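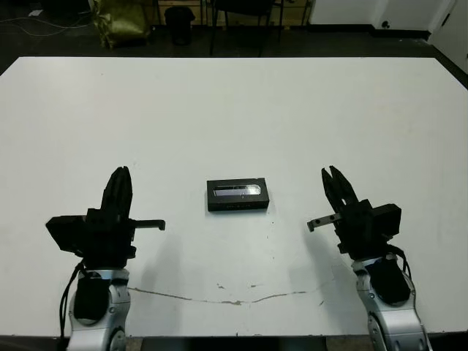
*Small black box, white table.*

# How to watch a long film series in one go (and still like it afterwards)

My cousin Mirela and I have been doing a full Lurkdale marathon every October for longer than I care to admit, and each year somebody new asks how we get through all 7 films without falling asleep in the chips. So I've finally written it down. It works for any big, noisy series with sequels, prequels and that one entry everyone argues about.

## 1. Settle the order early

Do this by message, at least a week out, or you'll lose the first hour of the day to it. Release order is what I'd choose for anyone who hasn't seen the films before, as the later ones lean heavily on jokes and reveals from the earlier ones. Story order is good fun the second time through. With Lurkdale that means starting with *Wemomura*, the prequel, which is slow and a bit grey but has my favourite score of the lot.

## 2. Add up the running times, then add some more

Write each title on a sheet of paper with its length in minutes beside it. Include the credits if there are scenes tucked into them (there nearly always are, and Emerson Leite will make you rewind if you skip one). Then put in:

- ten minutes between films for kettle and toilet
- a proper break of forty-five minutes for lunch
- an hour for tea, with everyone out of the lounge room

If the total runs past midnight, split it over two days. We did the whole thing in a single sitting once and I have no memory of the last battle at all, apart from a lot of orange.

## 3. Check every disc or file beforehand

Play the first couple of minutes of each one on the actual telly you'll be using, with sound. Look at the subtitles too, and make sure you've got the cut you want. The extended version of the fourth film opens on the lighthouse in 1611; the cinema version starts in the harbour. I've picked the wrong one twice.

## 4. Sort out food you can eat in the dark

Nothing with a sauce that travels. We do sausage rolls, cut fruit, a big tray of sandwiches under a tea towel and one pot of something warm for the evening. Valtteri Vuorinen brings cardamom buns, and if you have a friend who bakes, please be very nice to them in September!

## 5. Have a gentle rule about talking

Ours is that you can say whatever you like during a chase, and you keep quiet when two characters are alone in a room. It sounds silly written out, but it suits both the people who know every line and the people seeing it fresh.

## 6. Pick a scoring game, if you like that sort of thing

Guangming Ye made us a card with squares for things like "villain removes gloves" and "the Grakden bell rings". First to fill a row chooses the next snack. Print more cards than you have guests, plus a few pencils, and keep the finished ones in a folder. We've got a good stack now and they're lovely to flick through while the first film loads.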